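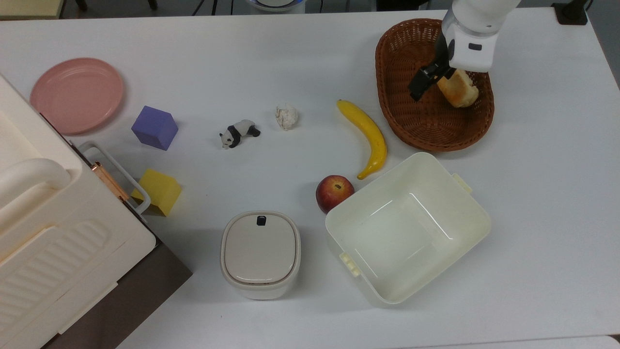 **How far in advance should a department submit a request for a robotic workstation?**

Requests should reach the Equipment Planning Office by the end of January for purchase in the following budget year. Late requests are held for the next round unless the department can show that existing equipment has failed.

**What does a complete request contain?**

A complete request names the intended work, the room, the person responsible for the budget line, and the expected years of service. It also includes one written quotation for each major item: the arm, the gripper, the controller, the table and any cameras. A single bundled price is not accepted, as the office must be able to compare the parts separately.

**Which suppliers may be used?**

Arms and controllers may be ordered from Ravon or Drakthorpe under the existing purchase agreements. Tables, clamps and mounting hardware are ordered through Finex. Other suppliers may be proposed, but the department should allow an extra 60 days for registration and credit checks.

**Are test objects paid for from the equipment budget?**

Small household goods, toy food, foam blocks, baskets and storage bins are treated as consumables and charged to the department's operating budget. They should be listed in the request all the same, with a yearly replacement amount. Departments working on sorting or pick-and-place tasks often leave this line blank and then ask for a transfer in the spring.

Soft items and woven items wear faster than rigid plastic ones, and the replacement amount should reflect this.

**Can grippers be purchased separately at a later date?**

A second gripper may be added at any time during the service period, provided that the mounting plate matches the arm already installed. Parallel grippers are suitable for most tabletop work. Departments that expect to handle thin or flat items, such as plates or paper, should request a trial before placing an order. Ravon and Drakthorpe mounting plates are not interchangeable.

**How is the service period calculated?**

Arms are planned for 72 months from the date of acceptance, and controllers for the same period. Gripper fingers and cables carry no fixed period and are replaced as needed. An arm still in working order at the end of its period may be kept, but the office no longer sets aside funds for its repair.

**What floor space and furniture should be planned?**

The Sauerland building allows 7 square meters for each single-arm station, including the operator's chair and a clear path to the door. Larger props, such as model kitchen appliances, count toward this space if they stand on the floor. Items kept on the table do not.

**Is training included in the price?**

Training is quoted separately by both arm suppliers and must appear as its own line. The office pays for two operators per station - further places are charged to the department.

**Who approves changes after an order is placed?**

Changes that raise the total by less than 100 dollars may be approved by the department itself. All other changes are returned to the Equipment Planning Office with a revised quotation, and delivery dates are not guaranteed while a change is under review.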